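Week 3: Edge weights in small networks

In the Melstead forum data we have 114 users and 2155 replies. A reply is a directed edge, and its weight is the number of replies between the same two users. Please remove self-replies before you compute the degree.

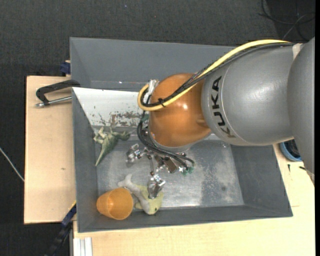

Co-occurrence networks use a different kind of edge. Two labels are joined when they are found together in one item. A bin with a toy dinosaur, a plush sea animal and an orange cup gives three nodes and three edges, all with weight one. The direction has no meaning in this case.

Homework: draw the Drustby graph with a threshold of 24.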